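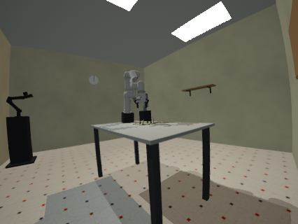

1. What we set out to do

Our group (Shahzad Mughal, Annelies Pfister, Thaddäus Moser) was given the Troriseck room, a simulated workspace with a large arm on a table, and asked to show that a learned controller could handle small chess pieces without knocking them over. The earlier group reported that it could. We tried to repeat their result and found a fault in how success was scored, so most of this report is about that.

2. The fault

We ran 1,093 attempts overnight on a Saturday. The log marked nearly all of them as passed. Annelies replayed a few by eye and did not believe it. In 12 of the first 52 replays the fingers closed beside the piece, the piece fell over, and the attempt still went down as a pass.

The checker, which came with the Odstead package, looks only at two things: whether the fingers have closed, and whether the piece's centre is within a set distance of the target square. It never asks if the piece is upright. It also never asks if the fingers touched it. A pawn pushed sideways by the wrist and left lying on its side can score full marks.

3. Why we missed it for so long

We mostly watched the wrist camera, because it loads faster than the room view. It is a poor judge of height. With the board sitting over the tips of the fingers, a near miss and a good grip are hard to tell apart until you step through slowly.
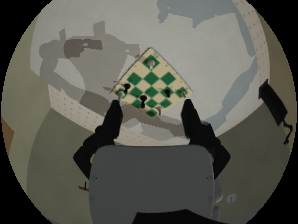
Figure 2: Wrist camera view, chessboard beyond the gripper.

Shadows made it worse. Thaddäus spent two afternoons on a contact error which was only the arm's shadow on the pale surface behind the board. We should have written an upright test in the first week. It took nine lines.

4. What the corrected check does and does not show

The new check needs the piece upright and in contact with both fingers before the lift. The controller had been trained for 3,000 rounds on the old score, so it had been rewarded for shoving. Retraining may help. We have not shown that it does, and one better-looking run is not evidence.

We also doubt the stop rule. It cuts the motors on high force at the wrist, but a slow push against the black block by the arm's base never reached the limit. On a real table that would matter. 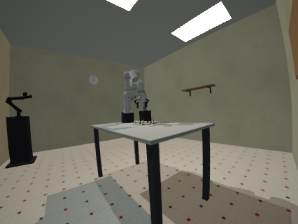

Luzius Gisler disagreed with this last point when he read the draft. He wrote that the force limit was "only ever meant for fast knocks" and that slow pushes should be caught by the position error instead. We tested that. The position error did rise, but the log recorded it as a warning and the arm carried on - so we have left the paragraph as it was.

5. Still open

The old results need scoring again with the new check. Until then the pass rate in the earlier report should not be quoted. The changed checker and the replay list are in the project folder under Tukholm.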